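Where does cotton come from?

A page for young readers from the Sastport Museum of Cloth
Last updated 12 Jun 2026

Cotton is a plant. People turn part of that plant into thread, and the thread into cloth. Jeans, towels, bed sheets and bandages are often made from it. This page follows cotton from a seed in the ground to something you can wear.

The plant

Cotton grows as a bush. It likes long, warm summers with plenty of sunshine, so it is not grown on farms in Britain. Large amounts are grown in India, China, the United States and Brazil, and in many other countries too.

The farmer plants the seeds in spring. After a couple of months the bushes have flowers. The flowers of the most common kind open creamy white, turn pink the next day and then fall off. A small green pod is left behind, and this is called a boll (you say it like "bowl").

The boll swells up as the seeds grow inside it. Each seed is covered in thin hairs called fibres. When the boll is ripe it dries out and splits, and the fibres puff up into a white fluffy ball. In many places this happens in October.

Why does the plant make fluff? Wild cotton uses it to help spread its seeds. The plants on farms have been bred by people over a very long time to have much more fluff than wild ones.

Picking and cleaning

On big farms the cotton is picked by machines that drive along the rows. On small farms it is often picked by hand. This is hard work, because the dry edges of the boll are sharp and can scratch your fingers.

The cotton still has its seeds in. They cling tightly to the fibres, and pulling them out by hand takes a very long time. A machine called a gin does the job instead. The word is short for "engine". The seeds are not wasted. They can be pressed to make cooking oil, and what is left over can be fed to cattle.

The clean cotton is squashed into a big block called a bale. The old bale by our front door came into Sastport docks on a ship called the Bosance, and it is almost 400 pounds in weight. Please don't climb on it.

Making thread

If you pull a bit of cotton wool apart, it comes away easily. The fibres are short and they point in all directions. To make something strong, you have to line them up and twist them.

Lining them up is called carding. In the past people did this with two flat brushes covered in wire teeth, and you can try a pair in our Pedisar Room. Today it is done by large rollers, also covered in tiny teeth. The cotton comes off as a soft, loose rope called a sliver (this one rhymes with "diver").

Next comes spinning. The sliver is pulled thinner and thinner and twisted at the same time. The twist makes the fibres grip each other, and now you have yarn. Sedgwick Mill, across the river from the museum, opened in 1875 and had 1,000 spindles on its top floor, all turning at once. A spindle is the rod that the yarn winds on to. The mill was so noisy that the workers learned to read each other's lips.

Weaving and knitting

There are two main ways to turn yarn into cloth.

Weaving is done on a loom. One set of threads is stretched tight from one end of the loom to the other. These are the warp. Another thread, the weft, goes over and under them from side to side. Woven cloth is strong and does not stretch very much. Jeans and sheets are woven.

Knitting is done with loops. Each new row of loops is pulled through the row before it. The loops can move and change shape, so knitted cloth stretches when you pull it and springs back afterwards. T-shirts, socks and most polo shirts are knitted, although the loops are often so small that you need a magnifying glass to see them. 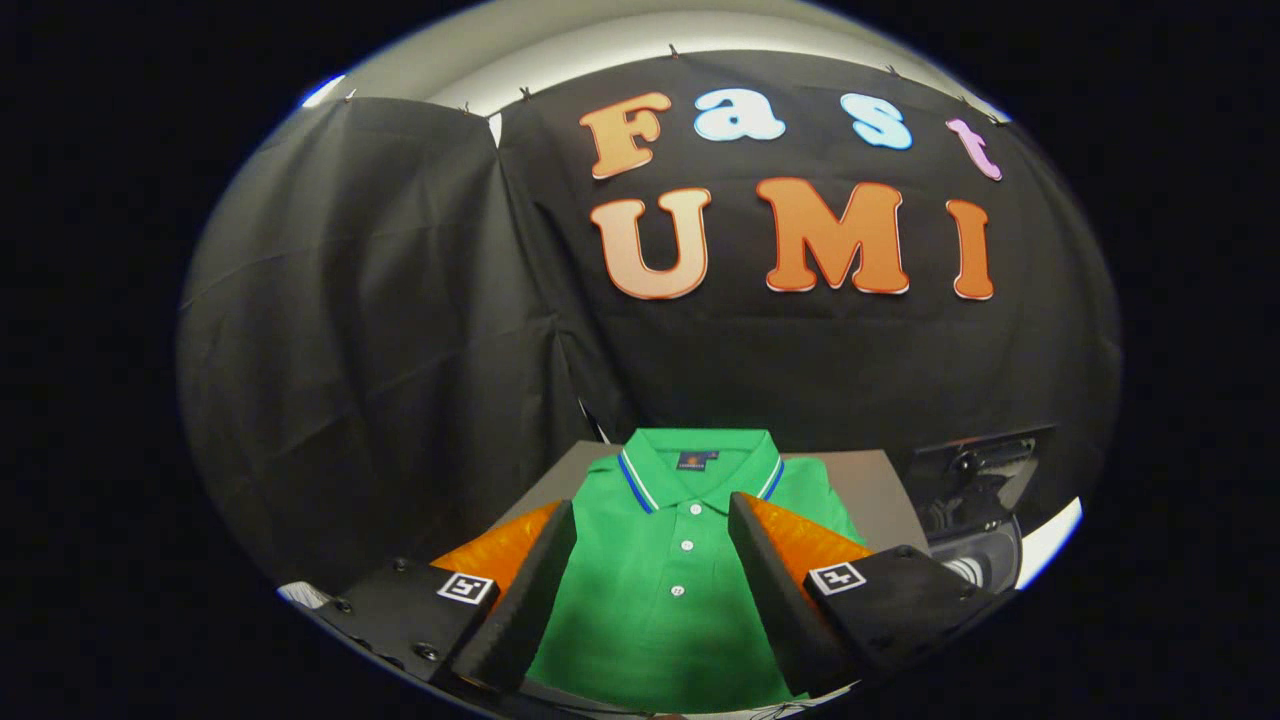
Cloth that has just been made is usually a dull cream colour. It is washed and often bleached to make it white, and then it can be dyed. Long ago all dyes came from nature. Blue came from the leaves of the indigo plant, and red came from the roots of a plant called madder. Green was awkward – dyers often had to dye the cloth yellow first and then blue. Most dyes today are made in factories from chemicals.

Sometimes the yarn is dyed before it is made into cloth. This is how many stripes and checks are made.

Cutting and sewing

The cloth is laid out flat in many layers and the pieces are cut out all together. A simple T-shirt needs a front, a back, two sleeves and a strip for the neck. A shirt with a collar and buttons needs more pieces and takes longer to sew. Sewing machines do the stitching, but a person still has to guide the cloth through.

Cotton and water

Cotton needs a lot of water to grow. Some places have enough rain, but in others the water is taken from rivers, and this can leave too little for people and wildlife. Wearing your clothes for longer, mending them and passing them on all help.

Words to remember

Boll – the pod that holds the seeds and fluff
Gin – a machine that takes out the seeds
Carding – combing the fibres so they line up
Warp – the threads stretched along the loom
Weft – the thread that goes from side to side

Something to try

Take a small piece of cotton wool and pull it gently until it is long and thin. Twist it between your finger and thumb, always in the same direction. Now pull both ends. How much stronger is it than before? This activity is best for children aged 7 and over.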